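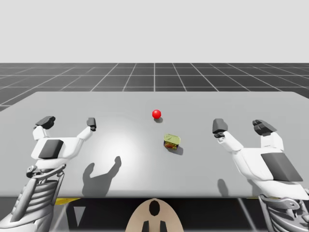 Bristska, 2018-07-24

Hello all, and thanks for your patience with this one. I know the report was meant to reach you before the end of last month. I held it back on purpose, as the last stretch of work went wrong in a way I wanted to understand before I wrote it up, and I'd sooner send you something late than something cheerful and wrong.

First the good bit. The two-arm sorting task in simulation is built and runs from start to finish. The ball and the tin sit on the table between the arms, the left arm is meant to take the ball, the right arm takes the tin, and neither is supposed to come near the other while it does so. The tin was your suggestion at the kick-off meeting and it was a good one (awkward corners, a printed label that confuses the vision side, everything you'd want). We have logged 1,235 full runs so far, which is ahead of what we promised you for this stage.

Now the bad bit. Of those runs, 542 have to be thrown away.

What happened is this. The arms share one planner, and the planner is supposed to stop both of them the moment their grippers get closer than the gap we set. During a long overnight batch the right arm kept going after the stop had been called. The left one froze where it was, as it should, and the right one carried on to the tin, closed on it and lifted, straight through the space the left gripper was sitting in. In the simulator that does no harm at all, the shells just pass through each other if the contact check is off, and the contact check was off. I'd switched it off myself to speed up the batch. I'm not proud of that.

So there were two faults and they hid each other. The stop message was being sent once, to whichever arm answered first, and the second arm only heard it if it happened to be idle. And with contact turned off nothing in the log looked odd - the tin got lifted, the run was marked as a success, and the numbers went up very nicely. I only spotted it when I played a few of the runs back at full speed over lunch and saw one arm go clean through the other's fingers. I went rather cold, I can tell you!

It matters more than it might sound. The plan you signed off has the same planner moving over to the real pair of arms at Gelteck in November, and it would have gone over with that fault in it. Real arms don't pass through each other. At best we'd have bent a gripper, and at worst somebody would have had a hand in there resetting the tin, trusting a stop that only stopped half the machine.

So, what I've done about it. The stop now goes to both arms separately and each one has to answer. If either answer is late, power to both is cut in the model, no second try. Contact checking is on for every run and the setting has been taken out of the batch file altogether, so I can't be tempted again. Any run where the grippers break the gap is now marked as failed, whatever became of the tin. I've also moved the open-gripper starting pose a little further out on both sides, which gives the planner more room before it has to make up its mind.

Since the fix I've run a short batch with stops called at random moments, and both arms held every time. I don't want to lean on that too hard, it's a small batch and I wrote both the fix and the test. The Lorente group have kindly said they'll write their own set of stop tests without looking at mine, and I'd like to wait for theirs before I tell you the matter is closed.

On cost, the lost runs are mostly computer time and we can absorb them. On time, we slip by two weeks. I'd also like to move a little money from the travel line to pay for a proper hardware stop button on the Gelteck bench, wired separately from the planner. It wasn't in the original budget and it should have been. I've put the quote in with the accounts sheet, so could you let me know whether that needs a formal change request or whether an email from you will do?

The Bosta demo can stay where it is in the calendar, but I'd like it to be simulation only. I'd be happy to show the faulty playback there as well as the fixed one, if you don't mind visitors seeing it. The old runs are all kept, in a folder marked as bad, and the replay files for the overnight batch are on the shared drive if you'd like a look before our next call.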